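Can a machine do the chores yet? Your questions, my answers

I'm Sânziana Nedelcu and I run the Ruverau workshop pages, so these all land in my inbox (keep them coming!).

Will a robot tidy my kitchen this year?

I wouldn't clear a space for one. Kitchens change every hour, and a mug left on its side can still spoil a machine's whole afternoon.

So what are they good at?

Dull, repeated jobs where everything has its place — picking up, setting down, pressing a button. Our Bandano sorting task is that sort of thing, and we ran it 1,960 times in simulation before May.

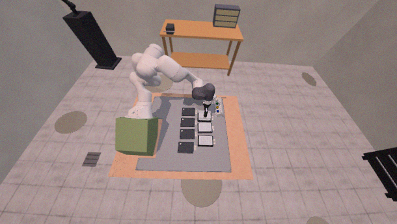 Is it cheaper to hire a person?

For a small shop, very often. A person learns a new shelf in a morning, while our friends at Prekham spent 2 months teaching an arm theirs.

What about folding laundry?

Slow, but getting better! I've watched towels done rather nicely. Fitted sheets, no, though I can't fold those either.

Do simulated tries count for anything?

They do, up to a point. A thousand goes on a computer cost us very little, and then real friction and real clutter come along and we start fiddling again.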